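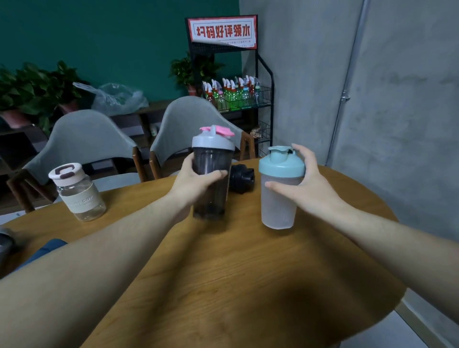
When will they open the bridge between Kemon and Vesov?

In August, if both sides sign the timetable as it was read out this afternoon, and only for people on foot to begin with.

21 January 2026

I put the question and the answer at the top because I have been asked it so often today, by text, by telephone and by the woman at the bakery counter who has an aunt on the Vesov side, that I may as well have it written down in one place. Now I can get on with the rest, which is a muddle, and I'm writing it with my feet on the radiator and a blanket over my knees.

The day began far too early. The bus for the press left Kemon before it was light and I had slept badly, partly from nerves and partly from the hotel pipes, which knock. I had my big coat and my two notebooks and the good pen, and I still managed to leave my gloves on the bed, so my hands were useless by the time we reached the river. We were kept standing at the barrier for a long while as our passes were compared with a list, then compared with a different list, and a very young soldier with a dreadful cold apologised to each of us in turn. I gave him my paper hankies. I think I shall remember him longer than most of what was said indoors.

The talks are being held in the old customs hall, the same one I visited years ago when I was starting out and everything about a closed border seemed terribly exciting to me. It seems less so now. The hall has been painted (a sort of boiled-cabbage green, whoever chose it ought to be spoken to) and they've put the delegations at two long tables with a gap down the middle wide enough to drive a tractor through. The Hirvonen Foundation people sat across the top, being neutral. They are good at it. I've watched them at three of these gatherings and have never once seen one of them look pleased or cross before the lunch break.

What nearly sank the whole morning was a word, as usual. The Kemon delegation's paper says "returning residents" and the Vesov delegation's paper says "visitors", and each side had been told by its own capital that it was on no account to read out the other one's. So for the better part of two hours they talked about the bridge without saying who was going to walk over it. It sounds comical and I did catch the eye of the radio man beside me more than once, but I do understand it, I think, better than I used to. If you grew up in a house over there and can see its chimney from where you live now, then being called a visitor to it must be a hard thing to swallow. And if you've lived in that same house ever since, and brought your children up in it, then hearing that somebody is "returning" must make you look at your own front door rather differently. There isn't a kind word that does for both.

In the end they went with "persons crossing". A dull pair of words! I wrote it in capitals in the notebook with a ring round it, and the time beside it, because I could hear chairs being let down from their back legs all over the room.

After that it went along quite briskly. There are 1,860 names on the first list of people who may cross, all of them over retirement age or with close family on the far bank, and 155 of them are to go in the opening week so that the guards on both sides can get used to the business. They'll carry a paper card, not a passport, which took another argument, but a shorter one. The card will be printed by a firm in Padberg so that neither side's printer has to put the other side's crest on it. I liked that detail very much and was sorry when the desk took it out of my piece.

They also took out the bit about the bishop and the imam, who had come along together in one car to bless the undertaking, or at least to be seen near it, and who were left in a side room with a plate of biscuits until well after three because neither delegation would agree to which of them should speak first. When I put my head round the door they were having a lovely time talking about their knees. They did speak in the end, out on the steps, with the wind making off with every other word. The bishop kept it short, the imam kept it shorter, and both of them said "neighbours" and managed to leave the old names of the villages alone, though there was a group by the fence holding up a sheet with those names painted on it, hoping very much to hear them. I felt for that group. I asked a lady among them whether she was disappointed and she said she had been disappointed for nineteen years and had come for the air.

I do wonder whether they were right to be so careful. On the bus going back we had it out, up and down the aisle, half of us saying that if a man of God won't say the name of a burnt village then who will, and the other half saying that a name said today would have cost us the bridge. I'm afraid I argued for both at different points in the journey. My feeling tonight is that the names ought to be said, and aloud, and by somebody with a good loud voice, but perhaps from the middle of the bridge once there are people walking over it. Then again I have a warm room and nothing painted on a sheet, so it is easy for me to be patient. I shall probably think the opposite by breakfast.

I filed from the bus with my thumbs, which were only just thawing, and got one of the delegations' titles wrong and had to ring up to put it right. They were very nice about it. They've asked for something longer by the end of the week, with "more of the politics in it", meaning, I suppose, less of the soldier with the cold. So tomorrow I must ring the ministry in Kemon and try to find out who will pay for the handrail. It's a real question, you can laugh. The roadway is sound, the engineers say, but the handrail on the upstream side has been gone since the flood, and you can't send people of eighty over a river without something to hold. Each side has agreed to pay for it up to the middle and each side has a different idea of where the middle is.

Other things, before I forget them. The soup at the hotel was barley again and I was glad of it. The river had ice along both edges and a dark stretch of moving water between, and two swans going up and down it without showing a pass to anybody. I owe the radio man for a coffee. My left boot lets in water at the heel, and I've promised myself I'll see to it before the next round, as there will certainly be more standing about.

I tried to ring home but it was late and I got the machine, so I left a long rambling message about the green paint. Must ask for another blanket. The gloves were on the bed exactly where I'd left them, one on top of the other, and I've now put them in my coat pockets for the morning.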